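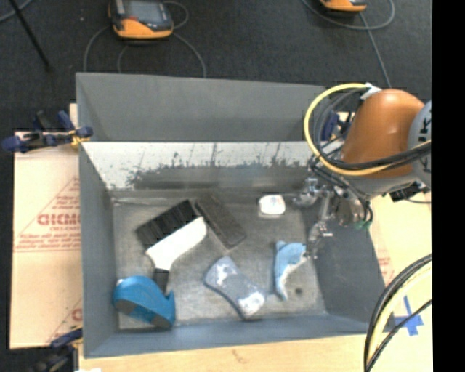
# About the lab at Corholm

Welcome, and thanks for reading this far down the menu! We are a small research group that teaches robot arms to pick things up out of bins, and we have been at it long enough to have strong feelings about brushes. If you came here looking for our papers or our open positions, those have their own pages. This one is for anybody who would like to know who we are and what we do all day.

The group was started by Naima Sqalli and her brother Mounir, who at the time had one arm, one bench and a borrowed corner of the Skatstead building. Naima had spent years on grasp planning, the kind where you have a perfect 3D model of every object and the arm works out where to put its fingers. Mounir had spent those same years in a parts warehouse, and he kept telling her over dinner that the things in his bins never came with a model. Most of what we have done since grew out of that argument, which they are still having.

## What we work on

Our main project is called Hajji, and it is a method for learning to grasp from mistakes. When an arm misses, most systems write down a zero and go on to the next try. We felt that was a waste of a good failure. An arm that closes on a bristle and slides off has learned something different from an arm that bumps the wall of the bin on its way down, and Hajji keeps those apart. Each failed try gets sorted into one of five kinds, and the system then works out the smallest change to the grasp that might have saved it - a bit more tilt, a slightly wider opening, coming in from the other side. Those changes become training data right alongside the successes.

We test on household bits and pieces and toys, mixed together so that big flat things end up next to small boxy ones. A wide brush and a toy dolphin ask for very different things from the same pair of fingers, and clear packaging is a trial all its own, with the shine confusing the depth readings (ask Wael, but only if you have a while).

In our longest study so far we ran 2000 grasp attempts with objects the system had never met in training. It cleared 70 percent of the bins completely, with no help from us. We were very pleased with that, and also quite aware of the bins it didn't clear. Thin things lying flat against a wall are still our weak spot. So are pairs of objects that lean on each other, where pulling out one moves the other somewhere worse. We publish those cases along with the good ones, and students who have used our results tell us the bad cases were the part they read twice.

## Who we are

Naima leads the research and reads every draft, usually with a pencil. Mounir looks after the benches and picks the test objects, a job he takes more seriously than you might expect.

Stamatia Lambrakis wrote most of the learning code and runs our reading group, which meets at 4 and is open to visitors. Wael Mahrous works on sensing and calibration. Dalia Gaber joined us in September to start Rilberg, our newer project, where the arm is allowed to nudge a pile around before it commits to a grasp. It's early days and the results are all over the place, but we're enjoying it enormously.

## Come and see us

We love visitors - school groups, other labs, people from industry with an awkward bin of their own. Write to us through the contact page and tell us a little about what you'd like to see. If you have a small object that you suspect can't be picked up, please bring it along. Mounir will want to borrow it.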